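Sorting day moves to Lapointe hall as bottle drive nears 3000

17/11/2024

Posted by Océane Morin

The Lela neighborhood bottle drive has a new home. Sorting tables went up this week in the back room of the Lapointe hall, after the old spot on Allbridge Street lost its heating. Drop-off hours stay the same. Side door, not the front, the front one sticks.

Almost 3000 household bottles handed in so far, going by the tally sheet on the wall. Target was 2000 by the end of the year, so well past that. The drive began in August with a single bin outside the library and a handwritten sign.

Kitchen and bathroom bottles make up most of what comes in. Squeeze bottles, cleaning bottles, shampoo, the odd big jug. Drinks bottles go back to the store for the deposit as before, please keep those seperate.

"People are surprised how much is left in the bottom," said Chantal Beaudoin, who runs the sorting side. "Mustard, dish soap, you name it. Stand it upside down overnight, give it a rinse, then bring it over."

Caps are the other headache. The drive takes them, but some types have to come off and go in their own bag, and pump tops can't be taken at all. A list is taped up by the door. Beaudoin says leave the labels alone, peeling them makes a mess and the hauler doesn't ask for it.

How it works now – bottles are tipped out on the table, checked one at a time, caps looked at, then bagged by type. Full bags go out to the shed. The hauler, Sirnent, picks up every 3 weeks and wants everything bagged and tied. Loose bottles get left behind, as happened with the September load.

The move was quick. Tables, bags, shelving and the scales were carried over in one evening, with a second trip for the bins. A few things still missing, including the good tape dispenser. If you have it, no questions asked.

Parking is tighter than at Allbridge Street. There are six spaces behind the hall and the dance class uses most of them in the early evening, so come before that or park on the hill and walk down. The ramp by the side door is fine for carts and strollers.

Still wanted: clean cardboard boxes with lids, any size up to a moving box, and clear or see-through bags. Black trash bags can't be used, the hauler has to see whats inside. Small boxes are good for caps.

Also wanted, a couple more pairs of hands in the evenings. No sign-up, just turn up. Gloves are on the shelf, aprons too if you don't mind the stains.

Schools and clubs with a big load should leave a note at the hall desk first so there's room in the shed. The youth soccer club brought theirs all at once last month and it took two evenings to get through.

Next update after the December pickup.

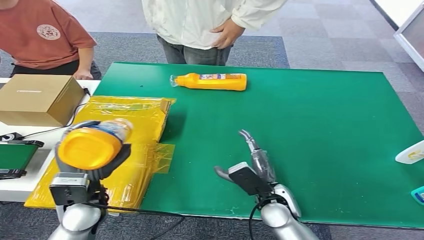

A bottle on the green mat and another held above it at the sorting table, with yellow bags and a cardboard box alongside.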